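The Bed Is the Best Table in the House

I fold on the bed. I always have, and I'm not going to apologize to the people who own a proper laundry table, because I've met them and their laundry tables are covered in mail. A bed is wide and it's soft, and it comes with a deadline - you want to sleep in it, so the pile has to be gone by night.

I started thinking about all this in March, when I finally put the winter knits away. Everything I own that's wool (or wool-ish, I don't read labels as carefully as I should) came out of the closet and had to be looked at, refolded and found a home. It took me most of an evening and two pots of tea.
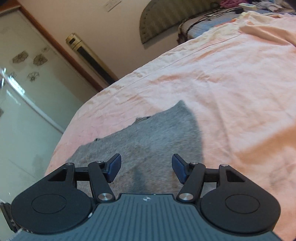
My one firm opinion about sorting is that you start with the dull stuff. Grays, navies, all the things you reach for half asleep. They're the ones you'll wear again the first cold morning, and they're the ones that get lost in a dark closet, so I like to see each one by itself before it goes anywhere. A pink sheet is wonderful for this! Gray cloth on dark bedding just sinks out of sight, but on pink it's right there, and so is every bit of lint.

My teacher in these matters is Marjatta Aaltonen, who lived downstairs from me in the old Salminen building and once refolded a whole suitcase of mine while I was still talking. She never hung a sweater in her life. Hangers give you those little shoulder bumps, and a heavy knit will grow until it fits somebody else. Her way was sleeves in, sides in, then up from the hem, with a flat hand and no tugging. I asked her once how many sweaters a person needs and she said 7, very quickly, like she'd been waiting for the question. 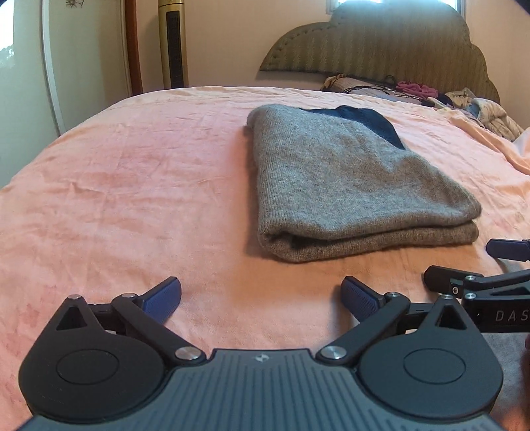
Thick knits are where most folding advice falls apart, if you ask me. Those crisp little rectangles you see in the catalogs are thin merino, and they stay put because there's hardly anything to them. Something chunkier has its own ideas. A ribbed gray knit folded over on itself still makes soft dips and bulges on top, with the layers gapping open at a corner, and I've decided that's fine. Press it any flatter and you get a crease across the chest that's still there at Thanksgiving.

For storage I use a low chest from Skallby that I paid 128 dollars for and complained about for a year. Heaviest on the bottom, and I leave the top layer loose so I can get a hand in. The whole job ran almost 60 minutes longer than I'd planned, mostly thanks to a cardigan I tried on and then wore for the rest of the night.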